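Hincombe Allotment Water Supply Group
Minutes of the May meeting, Friday, 1330, Plunholm Hall
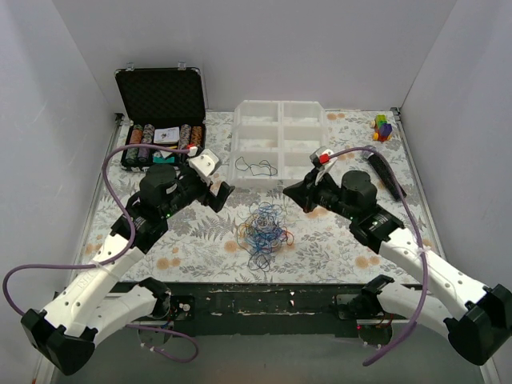
Present: B. Bednarek (chair), J. Orme, L. Wieczorek, T. Hale (minutes). Apologies from R. Dunn.

1. Previous minutes
Accepted with one correction. Item 4 should read "lower tank," not "upper tank."

2. Supply line
Bartosz Bednarek reported on the pressure test of the main between the road valve and the lower tank. Pressure fell overnight with all taps closed. The section past the second stopcock held when isolated, so the leak is on the road side. Two quotes have been received for replacing that section. Plisix quoted 800 dollars, including trenching. The other firm quoted less but left out backfill and would not give a start date. Agreed to accept Plisix, subject to written confirmation of pipe depth.

3. Storage
The lower tank holds 400 gallons when full. The float valve sticks and the tank overflows into the path drain. L. Wieczorek has a replacement valve but the thread does not match the existing fitting. Adapter to be ordered. The upper tank needs a new lid — the current one is held down with bricks.

4. Hoses
Complaints received about hoses left running unattended. Proposed limit of 30 minutes per plot per evening. J. Orme objected that plots at the north end have low flow and would be treated unfairly. Deferred until the main is repaired and flow can be measured again.

5. Rain barrels
Plot holders may connect barrels to shed gutters without prior approval. Barrels must be covered. Overflow must not discharge onto a neighboring plot.

6. Other business
Key for the meter box is missing. T. Hale to ask R. Dunn.

Actions
Bednarek: confirm with Plisix, obtain pipe depth in writing.
Wieczorek: order adapter, price a lid.
Hale: meter box key.

Next meeting: same place and time, after the main has been repaired.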